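The Candy Table Is Back for Summer!

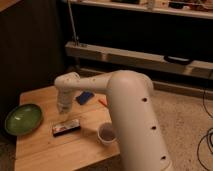 If you have been in to the Makori Street Library since school let out, you already know that the Treat Swap has started up again, and we could not be happier about it. For anyone new to town (welcome!), the Treat Swap is a very simple thing. You bring in some wrapped candy or snacks you like, you leave them on the table in the community room, and you take home something you have never tried before. Kids love it, grown-ups pretend they are there for the kids, and a good time is had by all.

We ran the first one in February as a way to use up what was left from the winter party. We put out what we had, a few families added to it, and by the end of the afternoon people were trading across the room and arguing about nougat. A total of 835 treats changed hands that day. We thought that was a lot! Over the whole spring the number came to 3,120, and the summer is only getting going.

So what works well on the table? Single candy bars are the all-time favorite. They are easy to see, easy to pick up, and you can read the whole label while you make up your mind. Small bags of hard candy do well too. Anything from a trip is a huge hit - one family came back from visiting relatives with a suitcase half full of tamarind chews and they were gone before the lid was closed. If you are driving somewhere this summer, please think of us when you stop for gas. Regional candy is a real thing and we want to taste all of it.

Bowls turn out to matter more than you might think. Our first try was one giant mixing bowl, and the little bars all sank to the bottom where only the longest arms could get them. Shallow bowls are so much better. You can see everything at once and there is no digging. If you have a shallow bowl at home that you never use, we would love to borrow it or keep it. It does not have to match anything, and the more colors the better. Please put a piece of tape on the bottom with your last name if you want it back.

We have also learned to leave some bare table between the bowls. It looks a bit sparse when you first set it up, but people need a spot to set down two or three things and compare them, and the smaller kids like to line up their choices before they pick one. And pick they do. We have seen a first grader spend 11 minutes deciding between caramel and coconut, and we respect that completely.

A few house rules, and they are the same as before:

Everything must be in its own sealed wrapper. We can't put out home baking at the swap, much as we would like to eat it.

Nut candy goes at the window end. There is a sign. Please read labels if you are not sure which end yours belongs at, and ask at the desk if you still can't tell.

Chocolate goes out last on hot days. The sun comes right across the tables after lunch, and we all remember the peanut butter cups.

Take about as many as you bring. If you came with nothing, take one anyway and bring something next time.

We're adding two new things this summer. The first is a tasting card, which you can pick up at the desk. It has room for the name of each treat, where it came from, and a score out of ten. Turn in a full card and your scores go up on the hallway board. The second is the Bulik Shelf, named for the Bulik Bakery next door, who gave us a very handsome old display rack when they remodeled. Unusual wrappers will go up there once the candy has been eaten, smoothed flat and pinned with the name of the place they came from. We already have 567 wrappers saved in a shoebox (all right, several shoeboxes) and would love help sorting them by color or by country. This is a great job for a rainy afternoon and you may listen to music while you do it.

The next swap is on June 20, 2018, from two until four in the community room. Come in by the side door, as the front steps are being painted. Drop-offs can be made at the desk any time before then during regular hours. We are short on sour things and on anything with licorice, black or red, and we have plenty of mints.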